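03/03/2019 – coating adhesion, second round

Went back over the January numbers before starting anything new. The Clundedent primer claims full cure overnight. I don't believe it. The tape pulls from last time looked good on paper, but every panel came out of the same batch and sat on the same shelf, so all we learned is that one shelf in one room is fine.

Cut fresh panels from the Fistwood offcuts, sanded, wiped, left alone. Half get Clundedent, half get the Utia stuff we already had open.
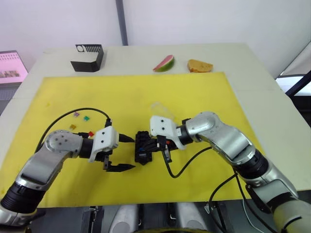
Bench, yellow mat down.

Utia skinned over in the can again. Strained it and used it anyway, which I should remember when I read the results. Someone has written "fine to use" on the lid with no date.

First pulls after 2 hours, mostly out of curiosity. Both lifted. Expected.

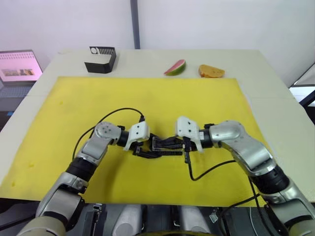

The cross-cut test bothers me more than the primers do. The score you give depends on how hard you press the blade and how generous you feel about a flake hanging on by one corner. The plain yellow of the mat under the arms is the kind of background I'd like for judging flakes, and I have been judging them on brown paper, where a chip of tan primer disappears. Redo the January ones on yellow before quoting them to anybody. If they drop a grade, so be it.

Pinheiro sent a data sheet with a pull-off figure of 2,410 and no unit that I can find. Could be kPa. Asked, no reply yet. Not using it.

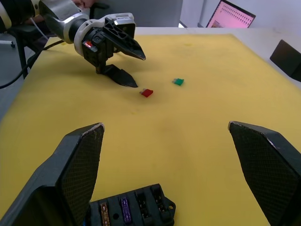 Until there is a unit, it stays out of the comparison table, and so does the claim on their front page about damp substrates – no humidity given, no dwell time, nothing to check against.

To do: new blade every 3 panels, write down which. Leave 10 panels uncoated as blanks. Throw out the Utia can.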